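Chapter 6
House Rules for the Bench

Every lab has rules about robots. Most of them are taped to a wall, and the tape is usually in better shape than the habit. This chapter deals with the rules that govern an ordinary tabletop task, the sort where a gripper picks something up, puts it down again and takes all afternoon about it.

Formal safety standards are written mainly for large machines that can break your arm. You should read them anyway. They teach a useful way of thinking: name the hazard, name who is exposed to it, write down what you did about it, and sign your name where others can find it. Chapter 9 returns to the paperwork, for those who can bear the wait.

Bench work needs a second layer, which we will call house rules. The set used in this book grew out of the one at the Levholm teaching lab, last revised Jul 16, 2022, after a long disagreement over where coffee may stand. (It may stand in the corridor.) The Bristum workshop keeps a shorter list and argues about it more.

House rules come in two kinds. A condition rule says how things must be before work starts: surface clear, fingers open, stop button within reach of a person who knows it is a stop button. A conduct rule says what people may do once work is under way. Students like conduct rules, which give them somebody to scold. Condition rules are duller and prevent more trouble.

A good condition rule can be checked by looking. "The work area shall be suitable" cannot be checked by anyone, which may explain its popularity. "Nothing lies between the fingers" takes one glance, and two people glancing will agree.

6.1 The Start State

We begin with the state of the bench before the first grasp. Write it down in plain words, in the order you would check it, and keep it short enough that a tired person will read to the end. 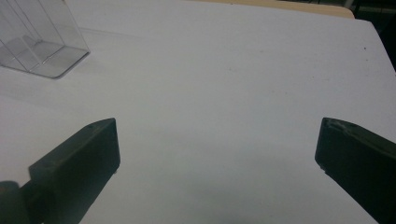

Wear belongs on the list too. Finger surfaces get scratched with use, and a scratch on its own breaks no rule. The rule should say how much wear is acceptable and who decides, preferably before the argument begins.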